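About Zukix

Zukix is a materials testing laboratory serving manufacturers of coated fabrics, molded plastics and flexible packaging. The company was formed by Tamer Zein and Man-sik Ha, who had worked together in the quality department of a film converter and kept the same division of labor afterward. Tamer Zein is responsible for mechanical testing. Man-sik Ha is responsible for colorimetry and surface measurement.

The laboratory occupies the ground floor of the Okby building. Conditioning rooms are held at standard temperature and humidity, and all specimens rest there before measurement unless the client's specification states otherwise. Receiving is open until 4:30 p.m. Samples delivered after that time are logged the next working day.

Scope of work

Mechanical work covers tensile strength, tear propagation, seam strength, peel adhesion and flex cracking. Specimens are cut in both machine and cross direction. For abrasion we run up to 300 cycles as a screening test and continue to the client's end point on request. Results are reported per specimen with the mean and standard deviation, and outliers are retained in the table and marked.

Surface work covers gloss, color difference, grain retention and pattern depth. Color is measured under two illuminants as a minimum. Saturated reds and oranges are also assessed visually in a light booth, as small instrument differences in this region do not always agree with what a buyer sees.

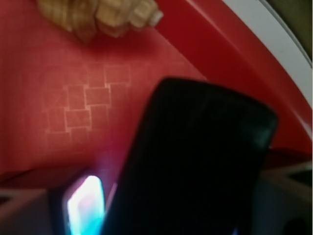
Red surface with a pattern of pale outlined squares.

Reports

A standard report is issued in English as a signed file and contains the method, the deviations from the method, the conditioning record and the raw data. Opinions and interpretations are kept in a separate section. We do not issue pass or fail statements unless the acceptance limit was supplied before testing began. Raw data is held for 36 months, and remaining specimens are held for 30 days — longer if a dispute is open.

Clients and partners

Most of our work comes from converters and molders with no laboratory of their own. Ostapchuk supplies our reference films. Fixtures that cannot be bought are machined by Skerkoletti to our drawings, including the curved clamps used for rim and edge specimens. The laboratory closes for two weeks in August for calibration and maintenance.

Inquiries about methods should state the material, the nominal thickness and the number of specimens available.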